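Notes for Unit 8: Our Visit to the Trarell Open Day

Before you start writing up the visit, I'd like you to sit with your own notes for a while, because there was a lot packed into one November afternoon and it is easy to remember only the big arms in the front hall (they were wonderful, I know!).

What matters for this unit is the smaller demonstration in the back, where the Hokevach group talked us through picking up everyday things. Grasping is a question of contact. Two flat pads meeting a thin handle touch it over a very small area, so friction and squeezing force have to do nearly all the work, and a light object will happily swing around the line between the pads if the grip sits too far from its center of mass.

Clear plastic brings a second trouble, and this one belongs to the camera. It shows you its bright edges and, through the middle, whatever happens to be behind it - a wall, a tabletop, anything.

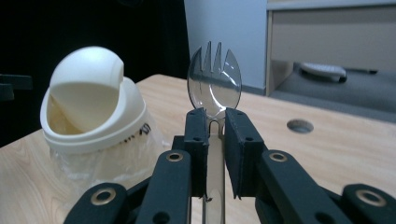 So when you read the Boonyarit handout, pages 66 to 71, please keep those two problems apart in your mind, the holding and the seeing, and mark which one each paragraph is dealing with. Then write a page on how you would choose a grasp point for a fork, a pencil and a paper cup. Bring it to room 152, and bring the handout too.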